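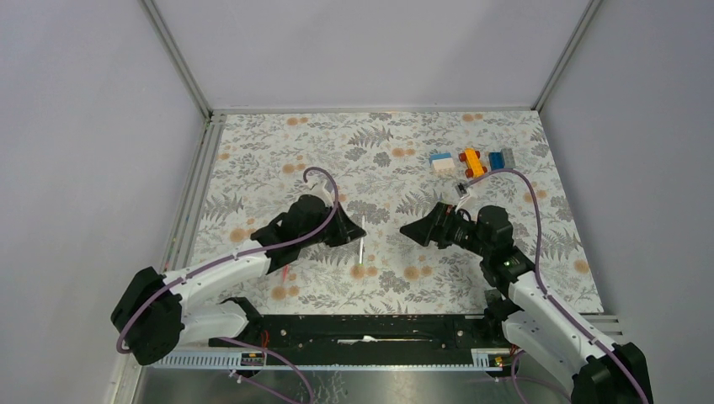 Spent most of Sunday teaching a pair of arms to hand a stick from one gripper to the other. Posting notes as I go through them, mostly so I can find them again in August when I have to do the other half of the job.

Share 12 · Comments 2

Setup first, for people who asked last time. Two follower arms on one rail, two leader arms on the desk next to it. I hold the leaders, the followers copy. No code during a demonstration. I move my hands, the joint angles get logged along with the video, and later a policy is trained on the pile.

The task in one sentence: left arm picks up the stick, brings it to the middle, right arm takes it, left arm lets go, right arm lays it down on its own side.

It sounds like a beginner task and for one arm it would be. Pick up and put down with one arm took me a morning to learn. The handover is a different animal. For a short time both grippers hold the same thing, and any disagreement between them goes straight into the stick or into the wrists.

Share 2

The leaders don't push back. I can't feel that the left gripper has closed on something, and I can't feel when the right one starts pulling against it. Everything I know about contact comes from looking. People who have only watched this being done tend to assume there's some feeling in the handles. On this kit there isn't any.

So the first rule I wrote on the pad: close, wait a beat, then open. Close the right, wait, open the left. If I skip the wait I open the left while the right is still traveling and the stick goes on the mat.

Second rule: the wait has to be the same length every time. A long pause in the recordings teaches the policy to pause. I had a batch from last month where I sat there thinking with both grippers shut, and the trained version did the same thing. It got to the middle and stayed there. I threw the batch out.

Share 47 · Comments 12

Third rule, and this one took me longest: the receiving arm moves and the giving arm holds still. When I started I moved both, because that's how I pass a pen to myself. With the leaders it turns into chasing. Park the left, then bring the right in to meet it.

Fourth: bring the jaws in from the side, level with where you want to grip. If the receiver comes in high it hits the top of the stick and tips it before the jaws are around it.

Somebody asked about the mat. It's a printed one with ferns and round orange flowers. I used a plain gray mat before. Training went fine on gray and then fell apart the first time we ran it on a different table, so now I rotate mats between sessions and write down which one was in. The fern mat is a hard one to look at for hours.

A white stick against an off-white background is also not a kind thing to do to a camera. I know. The stick is white because the thing it stands in for is white. I may try a batch with a strip of colored tape and see how much of the failure rate is vision and how much is me.

Share 2 · Comments 2

About the bricks. There's a little yellow-orange car with red wheels at the back right, next to some blue and gray pieces. They are clutter for this task. The arms are supposed to leave them alone. I shift them to new spots between runs of episodes and the policy should learn that they don't matter.

The clutter does change how I drive, though. With the car in the back corner I swing the right arm wider toward the front than I would on a bare mat. That habit goes in the data too. When I noticed, I did a set with the back right corner clear so there would be some of each.

Cables. The purple ones stand up in loops above the arms. They need that slack or the wrist can't turn all the way. But the loops have their own opinion about where to be, and on a big swing the right one can come down near whatever is at the back. I watch the loop as much as the gripper now. If it touches a brick during a recording I mark that episode and decide later.

Share 12

Episode count as of tonight is 1573 for the whole handover project, all operators, all mats. That includes ones marked bad. I did 47 on Sunday. A good hour is a lot of resetting and not much driving: stick back to the start, arms to rest, check the clutter, press record, go.

I don't like the reset. It's slower than the demonstration. I tried having the arms do it by driving the task backward, right to left, and ended up recording those as well. They became the start of the reverse-direction set, which is the other half I mentioned at the top.

What I mark as bad: a drop, a gripper closing on air, hitting the rail, me getting distracted. What I keep: a first grab that misses and a second that gets it. I used to delete those. The Calent people asked me to leave them in, and the next trained version was clearly better at trying again after a miss. The old version would miss, close, and carry nothing to the middle with full confidence.

Share 47 · Comments 2

Body stuff, since this is a physical job and it doesn't get talked about much. Elbows on the desk. Chair up higher than you would have it for typing. If your elbows float, your hands shake by the second hour and the shake is in the recording. You can see it in the joint plots as fuzz. I stop when the fuzz starts.

I also switched to looking only at the camera view on the monitor and not at the arms themselves. The policy only gets the cameras. If I make a choice based on something I saw by leaning over, the policy has no way to learn it. My speed dropped a lot for two sessions and then came back.

There's one thing I still lean over for, which is checking depth between the two grippers right before the handover. From the camera the fingers can look lined up on the stick when one is well in front of it. The wrist views help. I'm trying to stop leaning.

Comments 12

Reply to a question in the comments: yes, you could script this. Put the stick in a fixture, fixed start, fixed path, done. Naylor has a scripted cell that does a similar transfer and it runs all day. Ours has to work when the stick is somewhere else and leaning a bit, so scripting it means writing down every place it could be. I would sooner show it.

Reply to another: the leaders are the same build as the followers with a handle and a trigger in place of the gripper. Nolline made ours. Calibration matters more than the brand. Ours had drifted at the left wrist and I was correcting for it by hand for a week without knowing. Check zero before every session. It takes two minutes.

And another: no, I haven't tried grabbing the follower arms directly and moving them by hand for this one. I did it on a single-arm job at Clondik and it was fine, you feel the contact, it's quick to learn. But your hands are in the camera view the whole time, and with two arms you run out of hands at the handover, when you need to work both grippers.

Share 2 · Comments 47

Plan for the next batch: start the stick farther left, tilt it more, different mat, bricks moved to the left side so the giving arm has something to avoid for once. Keep the wait between close and open the same. Tape test after that if there's time.

If you have done handovers with leaders that do give force back, tell me whether the wait went away or just got shorter. I'd like to know before I ask for the money.

Share 12 · Comments 2

Print this thread
E-mail this thread

Recent from this author
Checking zero on a leader arm before you record
What to do with the missed grabs
Moving clutter between episodes
Notes from a single-arm job at Clondik
Why I stopped looking at the arms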